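Setting up a gripper to pick bread from a basket
Feb 18, 2023

These notes cover the pick routine on the two-arm bench in our shared workshop at Potora. They assume the arms are already bolted down, powered and talking to the controller. If yours aren't, do that first and come back.

What you need

Two arms (one will do for this job)
A parallel-jaw gripper with soft pads on the fingers
A shallow basket
A plain cloth big enough to cover the table
Bread rolls, real or pretend

1. Cover the table

Lay the cloth flat and pull it tight over the corners. A light grey one with a fine texture is good, as bare varnish throws glare back at the camera. Tape it on the underside so the basket doesn't drag it along.

2. Park the spare arm

Fold the second arm upright at the back right corner and save that pose under a name you'll remember. Ours is called "park". Switch the arm to hold and leave it there. Check that the elbow is clear of anything behind it before you start the other one.

3. Sort out the cable

The gripper cable should run down the side of the wrist with enough slack for a full turn. Turn the wrist by hand both ways – if the cable goes tight at either end, move the clip up. I wore through one Zinberg cable before I learned to check this.

4. Set the jaw opening

Measure the widest roll you plan to lift and add a little on each side. I use 56 mm for a long plaited roll. Set the closing force low and raise it one step at a time until the roll stays put when you tug it.

5. Teach the approach

Move the arm to 100 mm above the basket and save the point. With a long roll, turn the wrist so the fingers close across its width. Then jog straight down at slow speed and stop when the pads are level with the middle of the roll. Save that as the grip point. Stay at least 2 mm off the floor of the basket, as wicker catches on the finger ends and the whole basket comes up with the bread.

6. Run it slowly

Play the points back at the lowest speed with a hand on the stop button. If a finger lands on top of the roll, open the jaws, lift clear and shift the approach point sideways. Don't try to correct it while the fingers are down. Once the path is clean, move the basket a little and teach it again, and keep each version as its own file.
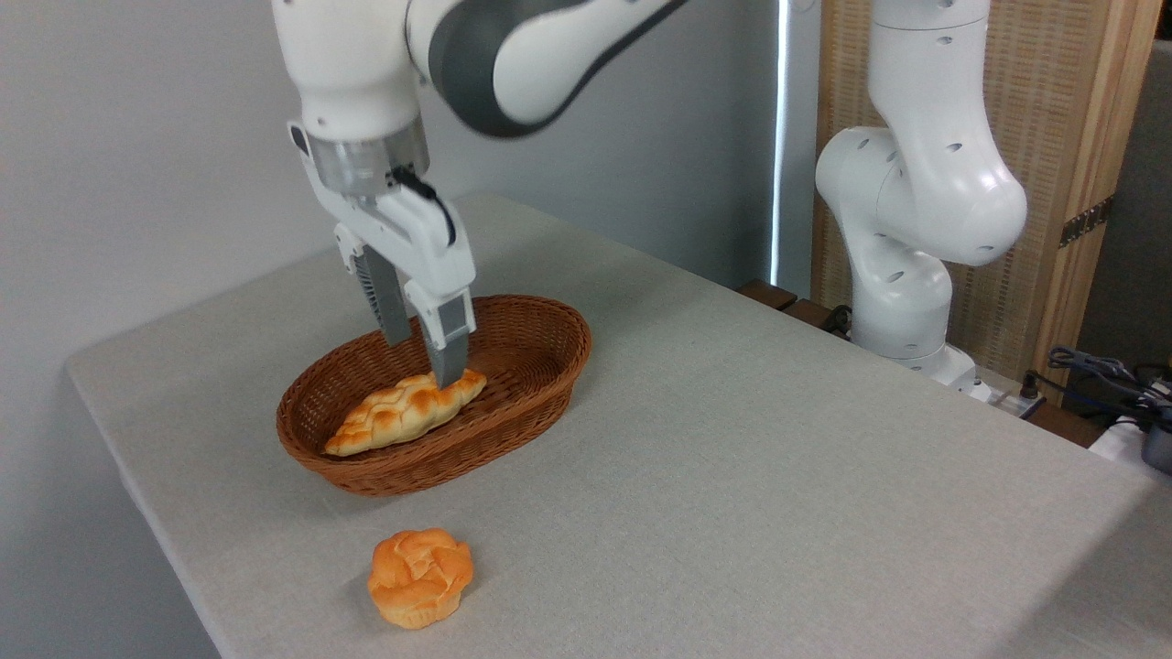

Round buns need a separate grip point. Their tops are wider than their bases, so close the jaws low and drop the force by one step. I keep those settings in a second file and load it before changing over.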